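Library > Engineering Texts > Working Safely with Robot Arms > Chapter 7

Chapter 7
When the Arm Does Not Know It Has Missed

The most serious fault in the Plodbridge trials made no noise and set off no alarm. A robot arm had the task of closing a hinged window. It reached out, shut its gripper on empty air, and then carried out the rest of the program as if the window were in its grasp. The arm made the whole closing movement. The window stayed where it was. At the end the log showed one word, "complete".

Ákos Illés found the fault on a Saturday, when he compared the log with the recorded positions of the window. The trials had 2,092 runs at that time, all of them in simulation. In 30 of the runs marked as complete, the window had not moved at all. The team had been reading the summary page every morning for several weeks, and the summary page was built from the log.

We begin the chapter with this case, although no person was in danger and no glass was broken. Many students expect that a failure must look like a failure: a crash, a dropped part, an emergency stop. In practice a silent miss can be worse, for the next step in the work depends on it. If the task had been to close a window before a cleaning spray was turned on, the spray would have been turned on.

7.1 What the controller believed

The program used at Plodbridge was written by Jozefína Vávra, and she has kindly let us print her notes. It had four stages: approach, close the gripper, move, release. The change from one stage to the next was made by time only. After the command to close, the controller waited 200 milliseconds and went on. It did not ask how far the fingers had travelled, and it did not ask what force they felt.

A timed change of stage is easy to write and it works well when the object is always in the same place. In the first tests the window was always in the same place. Later the team began to turn it a little before each run, so that the arm would meet it at many different angles. The error in the approach became larger, but the program had no way to notice this.

The gripper has two fingers that come together in a straight line. When they meet a window frame, they stop early, at a distance equal to the thickness of the frame. When they meet nothing, they close completely. The difference between these two results is large, and the finger sensor was reporting it in every run. The number was saved in the file. It was simply not used.

7.2 Three questions to ask before the move

Bảo Nông rewrote the second stage in July. In the new version the arm may not begin the move until it has an answer to the following:

Have the fingers stopped before the fully closed position?
Is the gripping force above the lower limit?
When the arm pulls back very slightly, does the force on the wrist change?

If any answer is no, the arm opens its fingers, goes back to the start of the approach and tries again. After a second miss it stops and asks for an operator. The third question was added last, as a finger can also be stopped by something that is not the target, for instance the edge of a wall.

The limits themselves must be chosen with care. Set the force limit too high, and a good grasp is refused. Set it too low, and friction inside the gripper is enough to pass the test. We return to this in section 7.5, with the values from the Stokel hand.

7.3 Checking the result and not the movement

A confirmed grasp still does not prove that the window is closed. The frame may slip out halfway. For this reason the end of the task needs its own test, and this test should look at the window and leave the arm out of it. The position of an arm tells us only where the arm is.

Keep this difference in mind as you study the view from the wrist camera, taken in the simulator with the fingers open and the window between them.

Related chapters
Chapter 6: Stopping Distances and Stopping Times
Chapter 8: Reading a Fault Log
Chapter 9: Force Limits Near People
Appendix C: Sensor Tables for the Stokel Hand

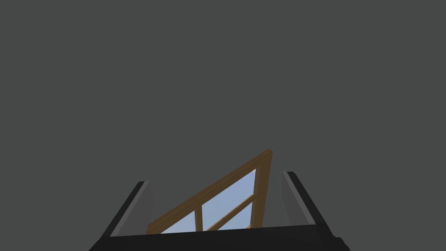
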